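Papering a three-sided bench enclosure

These instructions cover lining the back wall and two side walls of a bench-top enclosure with a large-pattern wallpaper. The enclosure has aluminium extrusion posts in the back corners and 13 mm board for the walls. The same steps work for a display nook or a deep shelf.

You will need

Paste-the-wall paper, enough for all three walls plus one full pattern repeat
Ready-mixed paste (I used Potia)
Acrylic sealer or wallpaper size
Short-nap roller and a 50 mm brush
Plastic smoother
Knife with snap-off blades, plenty of them
Steel rule, pencil, tape measure
Small level or plumb line
Adjustable wrench
A few small weights
Damp sponge and a bucket

1. Take the panels off if you can

If the boards are bolted to the posts, undo them with the wrench and paper them flat on a table. Write "back", "left" and "right" on the reverse of each one, with an arrow pointing up. If they are glued or sit in a slot and won't budge, paper them in place and follow the notes for corners in step 6.

2. Seal the board

Bare MDF drinks paste and the paper lifts at the edges. Give the face one coat of sealer, pay attention to the cut edges, and leave it overnight. Sand lightly and wipe off the dust. Fill any screw holes now. Dark filler can show through an off-white background, so use a white one.

3. Measure

Measure each wall at the top, the middle and the bottom and write down the largest figure. My back wall came out at 153 cm across and the two sides were shorter. Add 50 mm at the top and the same at the bottom for trimming. Check the floor with the level as well. Mine was slightly out towards the front, and a stone floor isn't something you want to shim once it's down.

4. Plan the pattern

This is the slow part. With a small print you can start anywhere. With big leaves you need to pick one motif and put it where you want it, then let everything else fall from there. Unroll the paper on the ground and find the largest shape in the repeat. Mark the centre of the back wall with a plumb line, and mark the height where the middle of the motif should sit. High up is better, as anything on the bench covers the lower part of the wall.

Cut the centre drop first. Cut the drops either side to match it, and number them on the back in pencil. Keep the offcuts until the job is finished.

The paper will want to roll up while you mark it. Stand a weight on each corner and one in the middle. Anything with a smooth base will do.

5. Paste and hang the back wall

Roll the paste on evenly, a bit wider than the drop. Hang the centre drop to your plumb line and smooth from the middle outwards. Butt the next drop up to it and slide it until the leaves line up at eye level. A small mismatch near the floor won't be noticed. Wipe paste off the face straight away, and off the aluminium too.

6. Corners and sides

Don't wrap the paper around a post. Trim each drop so it finishes just behind the extrusion, which gives you a clean metal line down the corner. Change the blade every couple of cuts. On the side walls, start from the back corner and work forward so the narrow piece ends up at the front edge.

The leaves can't match perfectly across a corner with a post in the way. Choose drops where the colours are similar on both sides and it reads as continuous.

7. Put it back together

Leave the panels flat for a full day. Bolt them on finger-tight, square everything up and then tighten with the wrench. Wipe the floor down last.

My paper is Wallo's teal palm, with the big starburst centred high on the back wall and the fronds carrying on across both sides. It sits well against the red-brown marble.
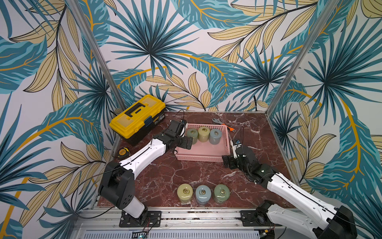
Esther Ogola wrote that she had the same trouble with paper creeping at the front edges of her side walls, and that a thin bead of clear sealant along the cut edge held it down. She also suggests buying all the rolls from one batch. Her second lot of Harahap paper was a shade greener and she had to strip a whole side.

I would add to that: check the batch number on every roll before you open any of them. Most shops will only take back a sealed one.

Cleaning

Use a barely damp cloth and no spray. If a corner lifts, work a little paste behind it with a fine brush, press it down with the smoother and sponge off the extra.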